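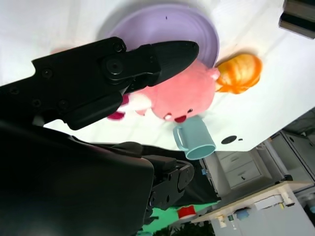
Can a machine tidy up after tea yet? Come and help us find out

Trelelura home chores study, Drimton
Posted August 23, 2022

I'm looking for people who do housework. You don't have to like it or be any good at it, and if your kitchen is a disgrace then so much the better, I'd love to hear from you. I run the day-to-day side of the Trelelura study at Brudarex, where we're trying to get a fair answer to a question everybody seems to have a strong opinion on already: can robots do ordinary jobs round the house, or are we all still stuck with the washing-up?

My own answer changes depending on what sort of morning we've had. Since May we've logged 3,783 attempts at small tabletop jobs (pick this up, put it on that, stand the other one upright) and I've watched far more of them than is good for me. Some go so smoothly that I forget to write anything down. Then there are the ones where an arm spends ages fussing over a mug handle that my nephew could have grabbed without looking up from his cartoons.

What we don't have is enough ordinary people telling us what "done" looks like. The engineers will say a toy has been tidied if it ends up within a certain distance of where it was meant to go. My mum would say it's been tidied if she can't see it. Those are very different jobs! We want to know what you would accept in your own home, what you'd put right yourself with a sigh, and what would make you send the thing back.

Who we want

80 people, aged 18 and over, from in and around Drimton or anywhere you can sensibly get to us from. Parents and grandparents, people in shared houses, carers, cleaners, anyone who works in a shop or a café and spends half the shift putting things back where they belong. We're especially short of people from shops. Shelf tidying and table clearing come up again and again when we talk about what these machines might be for, and so far most of the opinions have come from people who've never had to do either for a living.

You don't need to know anything about robots. If you work in robotics, or live with somebody who does, I'm afraid this one isn't for you, but do pass it on.

What you'd be doing

You come to us for one session of 2 hours. To begin with you do a handful of chores yourself at a table, the way you'd do them at home, and chat to me while you're at it. Please don't be on best behaviour. If you'd normally sweep everything up in one armful, then sweep everything up in one armful.

After that you watch the arms have a go at the same kind of thing, with a plate, a mug and a few soft toys to deal with. You give each attempt a mark and tell us in your own words why. We've stuck with things like that on purpose, as they're the bits and pieces that drift across a kitchen table by the end of the day. Soft toys are harder than you'd think. A plate keeps its shape when you get hold of it, but a plush animal squashes and flops, and where you grab it makes all the difference to what happens next. 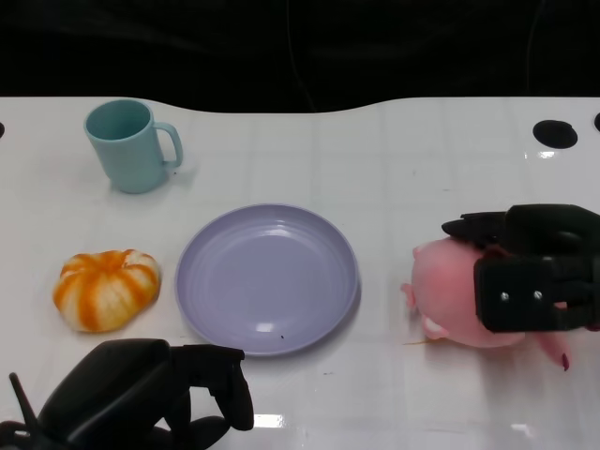
Zeeshan Minhas told me he'd give a robot full marks for picking up a toy and none at all for tidying, because tidying means knowing that the toy lives upstairs and the plate doesn't. I've thought about that a lot. It's a fair point and I haven't got a good comeback, except that you can't put a thing away until you can pick it up, and the picking up is where we are at the moment.

The last part of the session is a sit-down with tea and a short set of questions. Which chores would you hand over tomorrow? Which would you keep for yourself even if the machine was better at them? (I'd keep ironing. I know. I put the radio on and it's the only quiet I get.) We'll also ask how slow is too slow, which starts more arguments than anything else on the sheet. Quite a few people say they wouldn't mind a job taking all night so long as they were asleep. Others can't bear to watch for more than a minute before their hands start twitching to help.

What you get

£100 for the session, paid by bank transfer, plus your bus or train fare if you keep the ticket. Lunch if you come in the late morning slot. You'll also get the summary when it's written up, in normal words, and I'll be the one writing it so you can moan at me directly if it's dull.

Where we are

The Brudarex rooms in Drimton, upstairs from the Hladun furniture showroom. There's a lift. The entrance is round the side and everybody walks past it the first time, so ring me when you get to the showroom window and I'll come down. If stairs, noise or long spells of sitting are a problem for you, tell me when you get in touch and we'll sort the session out to suit.

A few honest bits

You won't be asked to touch the arms or work them. You'll be shown where to sit and where the stop button is, and somebody from the team is with you the whole time. We record your voice and your marks, and we film the tabletop while you do your chores, so your hands will be in it. Your face won't. You can stop whenever you like and you'll still be paid.

It can be slow, too. Things get dropped, or knocked over, or picked up beautifully and then put down somewhere daft. I would much sooner you saw that than a polished film with music on it. If you leave thinking the whole idea is a waste of electricity, write that on the form, we need those answers as much as the keen ones.

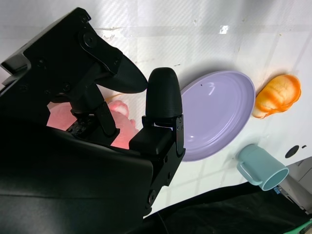
Would it stand a mug back up if it was lying on its side, or just put it on the plate like that and call it finished? one reader of our last notice wanted to know. Depends on the day, is my answer. Standing a mug up means getting hold of it at a sensible angle and turning it over as well as lifting it, and we've seen it go both ways. Whether a mug left on its side counts as cleared is the sort of thing I want you lot to decide — I've got my view and I'm keeping it to myself until the forms are in.

How to put your name down

Send me a message through the Trelelura page with your name, a phone number, the sort of work you do (running a home counts as work) and which chore you hate most. Tell me if mornings or afternoons are better. I answer everything myself, so give me a few days.

We'll keep taking names until all the places have gone, and there's a reserve list after that. Two people from the same household are welcome to apply, but we'll book you in separately so you don't argue over the marks in front of me. Bring reading glasses if you use them, the form is in quite small print.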